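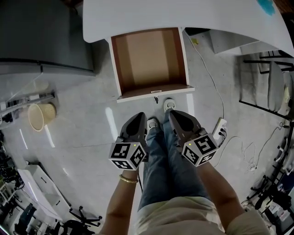 ok thread on supplier payment terms bc I got three emails about it this week. I run a small parts and fittings wholesaler in Mirdale, nine people, and net 60 nearly sank us last October. One habit that saved me: every unpaid invoice on paper, in one open drawer, where I have to look at it. Same sort of open drawer as in the photo. Software is great, I still forget what's in it. I don't forget a drawer.

2/ Background. We had one big customer, Bullau. Good people, big orders, paid on day 60 like clockwork. Then day 74. Then day 90. Meanwhile my own supplier (Mahrous) wants money in 30. You can do that math.

3/ On paper we were having our best year. Sales up, margin fine. Bank balance one morning: 387 dollars. Payroll in two days. I sat in the truck for a bit

4/ First thing I did was wrong. Took a short term advance from one of those online outfits. Borrowed 3000, fees were ugly, daily payments pulled right out of the account. Don't do it unless you have read every page and then had somebody else read every page.

5/ Second thing was right but I hated it. Called Bullau's payables desk. Not my buyer, the PAYABLES desk. Got Fouad Soliman on the phone. He looked it up and two invoices were stuck for a missing PO number. That was it. Stuck five weeks over a PO number.

6/ So lesson one I guess: late is often boring. Wrong PO, wrong email address, invoice sent to a guy who left in the spring. Call on day 10 and ask "do you have it and is it approved". Don't wait til day 61 to find out

7/ Chaimae Ait Ali does our books two mornings a week. She made me write down who owes us, who we owe, and the gap in days. For Bullau vs Mahrous the gap was 30 days on a good month. I had never writen that number down in eleven years.

8/ Then I asked Mahrous for 45. Just asked. Figured they'd laugh. They said yes if we ordered on a fixed schedule, which we mostly did anyway. Cost me one phone call.

9/ Asked Bullau for 45 too. They said no. Offered them 2 percent off for paying in 15 and they took it on the smaller invoices. On an invoice of 2794 that's 55.88 I give up. Worth it to me in a tight month. Maybe not to you, run your own numbers

10/ Deposits. New customers now pay a third up front on anything special order. Lost one over it – Claraseo, wanted 2687 worth of custom brackets, zero down. I let it go. Felt sick for a day, then fine.

11/ People keep asking about factoring. We got quoted, didn't sign. Bullau was too big a share of our receivables and the rate reflected that. If your customers are more spread out you might get a better deal than me, I really don't know.

12/ Things I'd tell a new wholesaler:
– terms in writing before the first order ships
– invoice the same day, not "friday when it's quiet"
– a name and a direct number in payables
– know your gap in days

13/ Still have too much riding on one customer. Working on that. Different thread, gotta go unload a truck, replies later tonite

Comments

millroadtony: The PO number thing!!! Same here, seven weeks, a typo in one digit.

jb_fasteners: 2 for 15 is steep if you annualize it. We do 1 percent and get maybe half of them to bite.

 author: yeah it's steep. cheaper than the advance was tho

quietledger: What do you do when payables won't give out a direct line?

 author: ask the buyer to forward you into an email with them. then reply to that person forever

Dee in packaging: Started the paper drawer thing. Found one from March already.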